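Visit report: Nornau open day, Pleltby

Nornau opened its Pleltby office to prospective customers in March, mainly to show Teltar, its hosted simulation service for household robots. I went on behalf of a small integrator that writes kitchen tasks for two-armed machines. The invitation promised a full task build with no hardware on site, and the day kept to that.

Teltar is sold in three parts: a room library, a robot model with its cameras, and a replay tool called Mridha. The library stands at 252 rooms. Visitors were given a workstation each and a login that expired at 5 p.m. The first exercise was to load a house and step through the gripper camera to check the mounting. 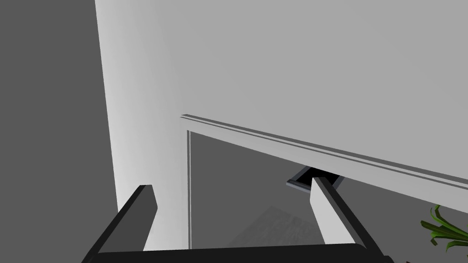
Gripper camera view in Teltar, fingers open.

Shading is flat and textures are sparse on many wall surfaces. Nornau's position is that this keeps rendering cheap, and that customers who train on images can pay for a higher material tier. I asked for a side-by-side comparison and was told one would be sent. It had not arrived at the time of writing.

The second exercise moved to the body-mounted camera. The tilt is set in the robot file, and the default is steep enough that walls and floor run diagonally. What the view does give is both arms at once, along with the sink and a good part of the room behind it. For checking reach before committing to a task it was the most useful of the feeds we tried.
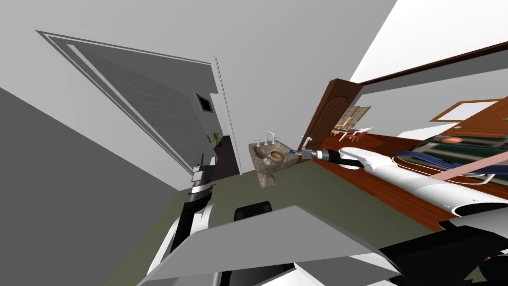 Mridha and the replay workflow

Mridha stores every run as joint states and object poses, then renders any camera on request. A run can be replayed from a different mount without repeating the task. Scrubbing was smooth on the workstations supplied. Export was slower — our batch of eight runs was still in the queue when lunch was called.

Wrist views are where I would spend review time. With the jaws empty and open, the finger geometry can be checked against the doorway and floor behind it, and an offset in the camera mount is easy to spot.
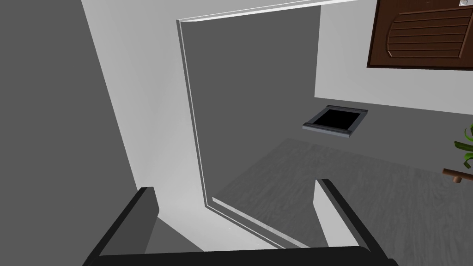
Can a customer bring its own gripper model?
Nornau accepts standard robot description files, and the import is included in the base license. Contact tuning is billed separately, by the hour.

The afternoon covered the dish-washing package, the item I had come for. It supplies a sink, a set of cookware and a sponge, with scoring based on how much of the outer surface has been wiped. The base license is priced at $2,510 per seat per year, and the package is extra. Contact between sponge and pot is the hard part, as it is on real equipment, and Nornau exposes the friction and stiffness values in a plain text file

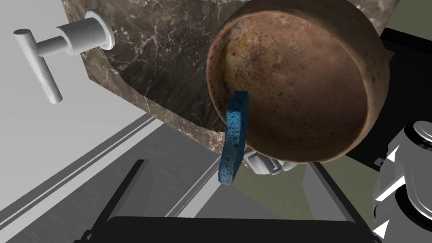
that can be edited between runs without reloading the room. I changed the sponge stiffness twice and the edits were picked up each time. The documentation lists the parameters but gives no recommended ranges, and the staff on hand could only offer the values they use themselves.

Open points for our evaluation: export speed, the missing material comparison, and whether scores from the washing package mean anything on a physical arm. A trial seat runs for three weeks. We have requested one.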